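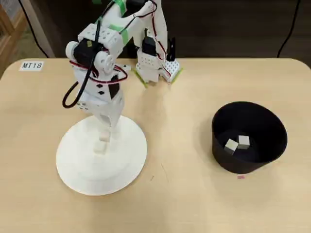
Photo: Varnel Project, Salem laboratory

Frequently asked questions about the Varnel manipulation study
Last updated 19/07/2019

What is the purpose of the study?
The study measures how well a low-cost robot arm can learn a pick-and-place task from recorded human guidance. The arms are built from 3D-printed parts and hobby-grade servo motors.

What task does the arm perform?
Small cubes are transferred between a round white base plate and a black bowl. The cubes are close in color to the plate, and the method must therefore locate them with very little contrast.

How was the training data collected?
An operator guided the arm through 300 demonstrations at the Salem laboratory. Joint positions and camera views were recorded together. Demonstrations in which a cube left the table were kept and marked as failures.

What is the Grerik method?
Grerik is the learning method under study. It predicts a short sequence of 16 movements at a time and then checks the camera view again before continuing. Earlier work in the project predicted one movement at a time, and the arm tended to hesitate above the cube.

What were the results?
In the March evaluation, 167 of 300 trials were completed without intervention. Most failures occurred at the moment of release -- the cube stayed between the fingers or fell short of its target.

Does the method work on other arms?
This has not been established. Tests on the Bovon arm, which has a different gripper, are planned but have not begun.

Can other institutions obtain the data?
Yes. Requests should be made in writing to the project office and should state the intended use. The printed part files are released under the same terms -- servo motors are not supplied.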